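Lornstead Releases Clarkura Floor Finish for Residential Wood Floors

NERKANHOLM, November – Lornstead, a maker of coatings for interior wood, today announced the release of Clarkura, a water-based floor finish for use on new and refinished residential floors. The product ships to flooring contractors on Monday and will reach retail stores later in the month.

Clarkura is a two-part polyurethane. The hardener is supplied in a separate bottle attached to the main container and is added before use. Once mixed, the finish must be applied within the working time printed on the label. Leftover mixed material cannot be stored.

The finish is applied in 2 coats over a sealed floor with a roller or a flat applicator. Light sanding is required between coats. Brush application is limited to edges and closets. The product is offered in matte and satin. A gloss version is not planned.

Lornstead tested Clarkura on oak, maple, ash and pine at its Lozano plant. The test program used more than 700 sample boards, which were checked for scratch resistance, color change under strong light, and marks left by water and common household cleaners. Pine boards showed more denting than the hardwoods, a result of the softer wood under the coating. A summary of the results is available to contractors on request.

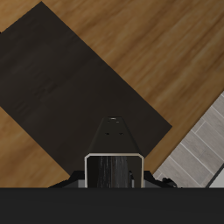 Area rugs should not be placed on a newly coated floor until 15 days after the final coat. Rugs laid earlier can slow the cure and leave a visible outline. Rug pads with rubber or vinyl backing are not recommended at any time. Furniture may be moved back sooner if felt pads are fitted and pieces are lifted into place.

Clarkura replaces Lornstead 101, which will be sold until current stock runs out. Floors finished with the older product can be recoated with Clarkura after cleaning and sanding. Waxed floors must be stripped to bare wood first.

Data sheets, color samples and a list of dealers can be requested from the Lornstead sales office in Nerkanholm.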